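Support Portal: Collection Cells
Ticket category: Data quality / Episode rejection
Product: Floltik recording station, two-arm configuration
Site: Wenberg
Status: Pending site confirmation
Priority: Normal

Summary
Episodes recorded for the phone-on-stand task are being rejected at upload by the Clerketti validation service. The site reports 59 rejected episodes in the current batch. The rejection reason in each case is "start state mismatch."

Initial report, 9:20 a.m.
The site recorded the batch under the task sheet issued in March. Operators followed the sheet in full and noted no faults on either arm. Rejections began after the object set was extended to include building blocks and a tripod. Episodes recorded with the earlier object set continue to pass. The site requests that the rejected episodes be reviewed and, where possible, restored.

Support response, 10:45 a.m.
The upload logs have been examined. Joint data from both arms is complete and the time stamps agree to within the permitted limit. The gripper channels are also in order. Hardware is therefore not considered the cause at this stage.

The validation service compares the opening of each episode with the layout registered for the task. The registered layout for this station predates the added objects. Please supply a view of the table with the current object set in place, and state which version of the layout file is loaded.

Site response, 11:30 a.m.
Layout file version 2 is loaded. The table currently holds the phones and their stands toward the right side, the mini tripod toward the back right, the blocks, and the green tube on the left half.

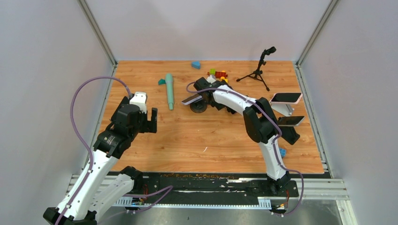 Mayrhofer: We had the same rejection code on our station after adding objects in the middle of a batch. Reloading the layout file made no difference. What cleared it was registering the new layout as a separate task variant and sending the episodes again under that variant. Please note that the service holds rejected episodes for 20 days only, so the variant should be registered before that period ends.

Support response, 1:15 p.m.
The procedure described in the preceding comment is correct for this case. The site is asked to proceed as follows.

Register a new variant under the existing task. Do not edit version 2, as accepted episodes remain tied to it.
Enter every object in the variant list, including those the arms are not required to handle. Small blocks should be entered one by one.
Clear any loose scraps from the table before the reference view is taken.
Record 5 test episodes and submit them separately from the main batch.
Wait for the validation result before sending the rejected episodes again.

Object positions may vary between episodes within the zones set for the variant. Such variation is desired for training and will not cause a rejection once the zones are registered.

Site response, 2:40 p.m.
Variant registered. Test episodes will be recorded on the afternoon shift. The site asks whether episodes in which the operator abandoned a grasp and tried again should be included.

Support response, 3:05 p.m.
Yes. Retried grasps should be kept and marked "recovery" in the episode notes. Episodes stopped by the operator before completion should be marked "incomplete" and left out of the resubmission.

Ticket remains open pending the test results.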